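3.2 Collecting the demonstrations

We drove both hands by remote control, and I'll admit the first 10 runs were mostly me learning to relax my shoulders! Razia Mirani took over after that -- she's far steadier -- and between us we kept 961 runs of the Skastholm task. Each run logs the head view plus a close view from either side.
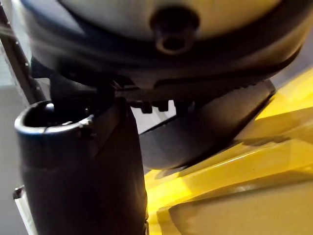
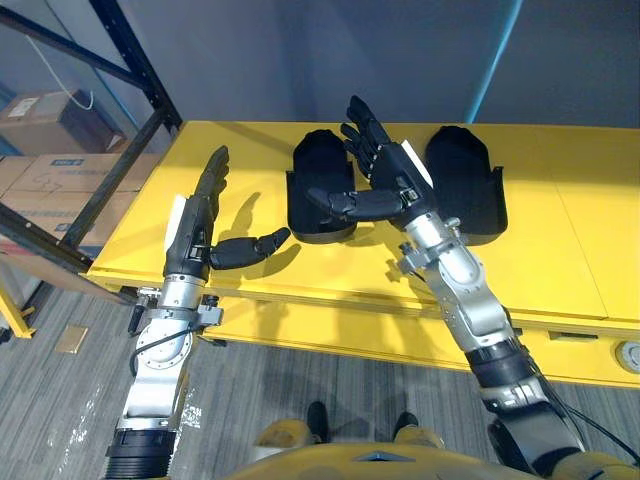
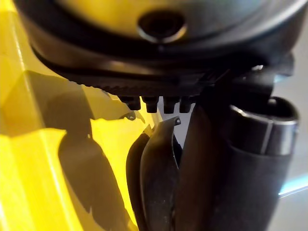
Figure 7. Views at the yellow table. Middle: head view, with both hands raised and the two black holders on the table. First and last: close-up views.

We threw out 74 runs where the operator paused too long (our call, and a fussy one). Training is covered in 3.3.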